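4.2 The cloth at rest

Most accounts of household laundry treat folding as the natural end of the job. Our diaries suggest otherwise. Of the 20 households in Trumlow that kept a diary for us, only two folded everything on the day it was washed, and one of those has since asked to be left out of any follow-up. For the rest, cloth spent a good part of its life in a third state, neither dirty nor put away, which participants called "the heap", "the pile" or, in one case, "Thursday".

Printed fabrics did especially well out of this arrangement. A busy pattern hides its creases, and a cloth covered in fruit can be bunched up for days before anyone feels accused by it. Figure 3 shows a citrus print of this sort beside a basket with pierced sides. The hem is the useful part to look for, as it is usually the first thing a folder hunts for and the last thing the heap gives up.
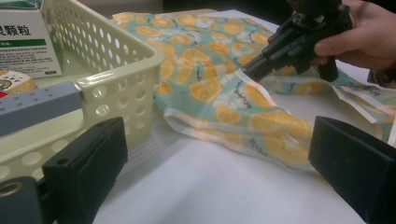 Figure 3. Citrus-print fabric, bunched, with its white hem showing along one fold.

Jacinto Salinas objected, on reading a draft, that the hem is overrated and that he has always started from whatever corner comes to hand, squaring things up afterwards by pulling. We have seen the results of this method in several diaries and accept that it is widely used.

Baskets raised a separate difficulty. Participants described them as a means of carrying laundry from one room to another, but the diaries record them mainly as furniture. In June, when we asked where clean cloth was kept, the commonest answer was the basket, followed by the chair. The airing cupboard came a poor third - even in homes that had one.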